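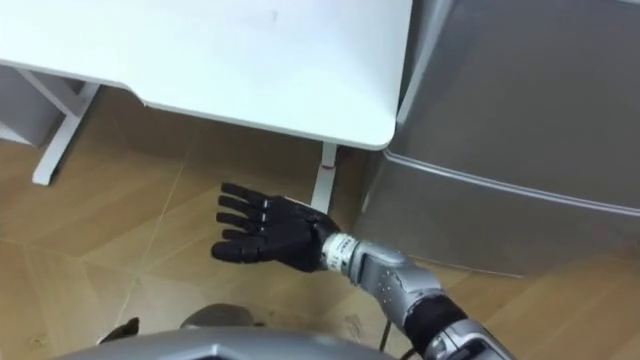
Page last changed: January, 4:40 pm

Print this page | E-mail this page

Desk and floor, continued

Back on the desk question today. Maëlle Després wants the white one to stay where it is and I've been grumbling about it for a while, so I finally got down on my knees and had a proper look instead of complaining over lunch. I like it more than I expected to! The top is plain matte white, no grain, no pattern, and it has a rounded front corner, so you can swing past it with an armload of stuff and not lose a hip. (The old Haltent bench had a corner on it like an axe. I still have the bruise in spirit.)

There's one small dark speck on the top. I haven't had a go at it with anything yet. If it's ink I've got metho in the cupboard, if it's a chip I'll leave it alone and put a mug on it.

The legs are white as well, with a long foot bar along the floor and a rounded end on it. Dale asked whether the bars would catch people's toes. Maybe. I walked the long way round it 5 times with my eyes on the ceiling and kicked it once, and that was in my big boots. One of the legs has a small red band partway down. I'd like that left on, please, whatever it was put there for, as it's handy to be able to say "the red leg" when we're working out which way round the desk goes.

Measured from the door wall to the foot bar: 83 cm. Dale Tremblay wanted a metre. We can get a metre if the Clellach shelves come out, and I'm not moving the Clellach shelves again.

Now the floor. I've come round to it completely. Pale beige with a soft wood grain, and the seams run off on the diagonal in a sort of herringbone, which I thought would make me seasick and doesn't. What it does do is shine. There's a big pale patch of glare on it in places, and when I drop a washer I have to crouch and move my head from side to side like a pigeon to find it. Matte mats under the benches might fix this. Maëlle says there are some left from the Pledano job, in the storeroom behind the tins.
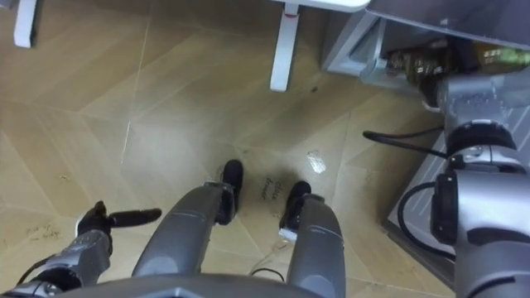 Floor pattern and shine, with the loose cables.

Cables: one thin white one, one thin dark one looping about on the floor. These want clipping up or at least running along a seam. I've ordered clips from MacLeod (part 3704, the stick-on ones) and if they won't hold on the glossy surface we'll go back to tape, the cloth kind, no more of that shiny stuff that leaves goo.

Still to do:
- try the metho on the speck, a dab only
- dig out the Pledano mats and see if they lie flat
- clips when they come
- ask Dale if he can live with 83

Tea break ran long - my fault, I brought the ginger loaf.

Comments (4)

Dale T.: I can live with 83. I can't live with the mats if they still smell of glue.

Maëlle: They smell fine. Second shelf, behind the primer.

benchrat: We have a similar floor and went with a lamp shade over the worst spot, much less glare and cheaper than mats.

Dale T.: Is there any loaf left?

Contact the workshop | Copyright the authors | Back to top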